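Stasano Repair Notes Corpus — README

Version 1.2, October 6, 2024
Maintained by Bautista Troncoso and Leandro Pereyra

What is in this package

Stasano is a collection of short texts written by people who repair and reuse old desktop computers. Each text is one repair note: what the machine did wrong, what the person checked, and what was changed. The collection has 2,447 notes. Of these, 1,247 were written first in Spanish and then translated to English by hand. The rest were written in English from the start, many of them by people for whom English is a second language, so please expect unusual word order and some missing articles. We did not correct these.

The notes come from two places. The first is the paper notebooks of the Ridudgate repair bench, which we typed over one winter. The second is the ticket system called Jatoi, which the same bench used after the notebooks. The two parts have different style. Notebook entries are short and full of abbreviations. Jatoi entries are longer, and sometimes one ticket has several authors who do not agree with each other.

Files

notes.csv — one row per note, UTF-8, comma separated, with quotes around every text field
terms.csv — the abbreviations we found and what they mean
splits.csv — which notes belong to train, validation and test
typing_rules.txt — the rules we followed when typing from paper

Fields in notes.csv

note_id — a number, stable between versions
source — "notebook" or "jatoi"
lang_original — "es" or "en"
text_en — the note in English
text_es — the note in Spanish, empty if there was none
part — the main part of the computer that the note talks about
outcome — "fixed", "not fixed", "given up", or "unknown"
handwriting — 1 (easy) to 3 (very hard), only for notebook entries

The field "part" has 35 possible values. In version 1.0 there were 40, but five of them were used so rarely that we joined them with others. If you have code written for version 1.0, the old value is still in terms.csv under the column old_part.

How the notes were typed

Leandro read the notebooks aloud and Bautista typed. When a word could not be read we wrote [?] in its place. When we had a guess we wrote the guess and then [?] with no space between. Drawings in the margin are marked [drawing] and we did not try to explain them. Serial numbers, phone numbers and names of customers were replaced by the words SERIAL, PHONE and NAME. If you find one that we missed, please write to us before you write to anybody else.

Translations were made by Leandro and read again by Bautista. We kept the tone of the original as much as we could. Some jokes are lost, and one or two insults against printers are softer in English than they should be.

Known problems

The outcome "unknown" is too common in the notebook part. People at the bench often stopped writing when the machine started to work, so many of these are probably repairs that went well. We did not change them to "fixed" — please do not do it silently either.

The word "card" is used for graphics cards, network cards, memory sticks and in a few notes for the whole main board. The field part follows our reading of the full note and may be wrong.

Dates inside the text are written day first in the notebooks and month first in Jatoi. We left them as they were.

Notes typed in March have a small number of doubled spaces because of a bad keyboard. This will be cleaned in the next version.

What the corpus is good for

We made it for studying how people describe faults in their own words, and for testing search tools on short technical texts. A student project, Vomedley, used it to match Spanish questions with English answers. It is not a repair manual. Some of the advice in the notes is old, and some was bad advice also on the day it was written.

Splits

All notes about one machine are kept in the same split, when we could tell that it was the same machine. With the notebooks this was often done from the nickname on the page, so it is not perfect.

Words for parts

Several terms in terms.csv are about the inside of a tower case. "Side" is the removable side panel, "sled" is the carrier which holds a hard drive, and "tab" is the part of the sled that you pull. In the notebooks "blue" alone can mean a blue sled. 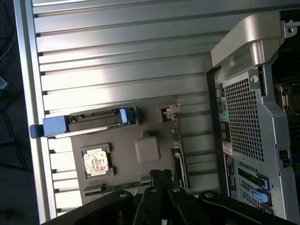 License and contact

The texts are shared under CC BY 4.0. If you publish something with them, please name the corpus and the version number. Corrections are welcome and should include the note_id, the text as it is now, and the text as you think it should be. We answer slowly, but we read everything.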